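Handout 5: Reading the spec sheet on tripods, monopods and spotting scopes

Every tripod listing has a load rating. Treat it with suspicion. There is no test that all makers must follow, so one firm's rating may mean "did not fall over" and another's may mean "held a scope still in wind." The Findton travel legs and the Jirari field legs carry the same rating on paper. We will put the same scope on both in lab and you can decide for yourselves.

Things to look for in a listing:
Height with the center column down. Most listings give the height with it up, where the whole rig shakes.
Number of leg sections. More sections pack smaller and flex more.
Weight with the head on. Often the head is left out.

"Fluid head" is another one. Ask what fluid. On cheap heads the word seems to mean grease.

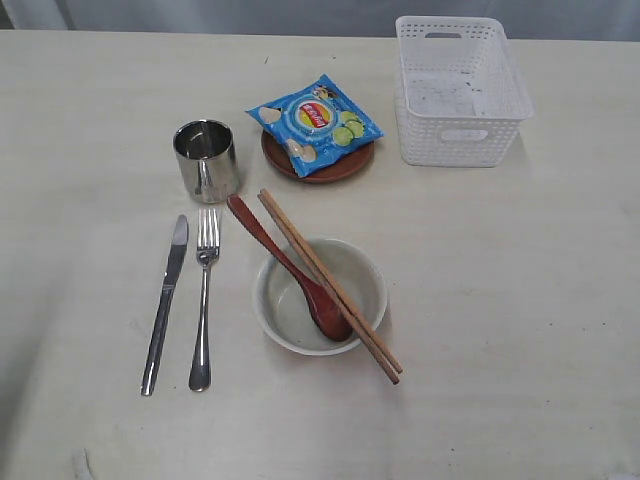
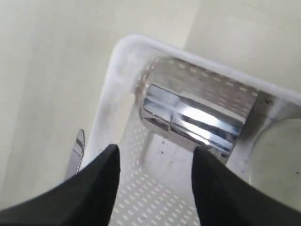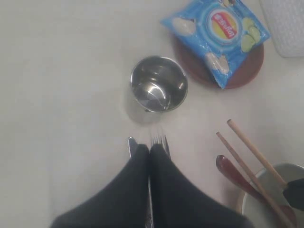 Oyewole
Lab instructor, Field Optics, Prastbridge

Magnification

A zoom eyepiece sold as 20-60x will reach 60x. Whether you can see anything useful there is a separate matter. Exit pupil is the front lens diameter divided by the magnification, so a 60 mm scope at 60x gives you a 1 mm circle of light. At dusk that is very dim. Heat shimmer over a parking lot will spoil the view well before then.

Coatings

"Fully multi-coated" should mean several layers on every glass-to-air surface. "Multi-coated" may mean one surface got the treatment. "Coated" tells you next to nothing.

Before the next lab

Pick one listing for a scope or a set of legs. Underline each claim you could check with a ruler, a kitchen scale or a clear night. Circle the rest. Bring 2 copies, one to hand in and one to mark up. Star ratings don't count as evidence, even if there are 898 of them.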